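Aug 17, 2022

So the dining chairs have finally arrived! Regular readers will know I've been moaning about this since we moved to Stomadthorpe. I wanted the Vammont ones with the curved backs, but six of those came to nearly 2,000 pounds, and I don't love anyone enough to feed them on that.

In the end I went for Prukard, 500 for the lot with the cushions thrown in. Tomos Ellis from the shop even rang to check which green I meant — olive, please, never lime.

They're lower than I expected, so my knees are happy and my elbows aren't. Two came with a wobble, which felt pads have mostly sorted.

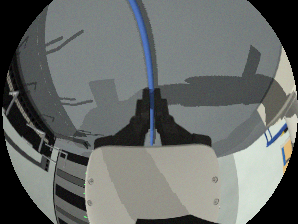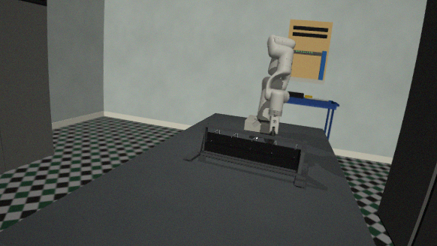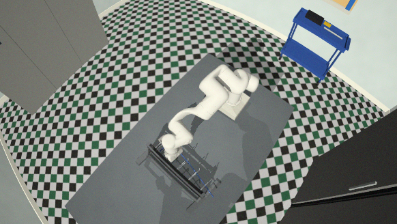 Next up is the hall bench. Orhun swears by the Ding one with the lift-up seat, but it's 60 deep and our hall is tiny, so I'm still measuring.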